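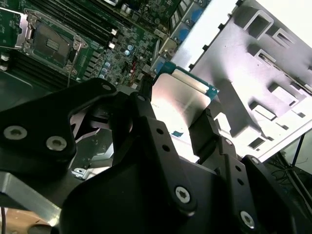 Road Test Writer, Convertibles and Other Poor Decisions
Jodumitz Motoring — full time, Jandby office

Jodumitz Motoring is hiring a road test writer to cover new cars, mostly ones with removable roofs and unreasonable monthly payments. The last person in the job left in July to sell boats. We wish him well and would like our ice scraper back.

The work

You will drive press cars and write about them in a way that helps somebody decide whether to buy one. Expect four full road tests a month, plus shorter first drives when a manufacturer lets us have a car for an afternoon and a sandwich. A full test includes fuel economy measured by us, a night drive, a week of commuting, and the loop out past Hamdan, where the pavement has been under repair long enough to qualify as a landmark.

You will also do the dull parts. Somebody has to measure trunks with the top folded, and that somebody is you. You will log tire pressures, wash the car before the photographer sees it, and return it with at least as much gas as it came with. You will spend more time than you'd think on the phone asking where a press car is.

First drives run to 70 lines in our page template. Road tests run longer, but if you need 300 words to get to the driver's door, Zewditu Demissie will cut 250 of them. She is the road test editor and you will report to her. She's usually right, and she keeps the receipts.

What we need from you

A clean driver's license held for at least four years. One ticket is fine if the story is short.
Comfort with a manual transmission, including on a hill, with people behind you.
Three samples of published or unpublished writing. At least one should be about a car you didn't like.
The ability to tell a reader what a car costs before telling them how it made you feel.

An engineering degree is welcome but won't get you out of the trunk measuring. Racing experience is also fine. Please don't bring it up at lunch.

What you get

A salary we will state in the first phone call, health coverage, 17 days of paid vacation, and a parking space that is technically yours. You'll also have a turn in the Orard, our long-term roadster, which has a heater with two settings — off and July.

You may not accept gifts from manufacturers. Pens are a gray area.

How to apply

Send your samples, a résumé, and a letter of one page or less to Eyerusalem Araya in the Jodumitz hiring office. Tell us which car you drive now and what's wrong with it. Applications stay open for 30 days from posting. Shortlisted candidates will be asked to drive one of our cars for a morning and file 400 words by 5 p.m. We pay for the morning, and for the gas.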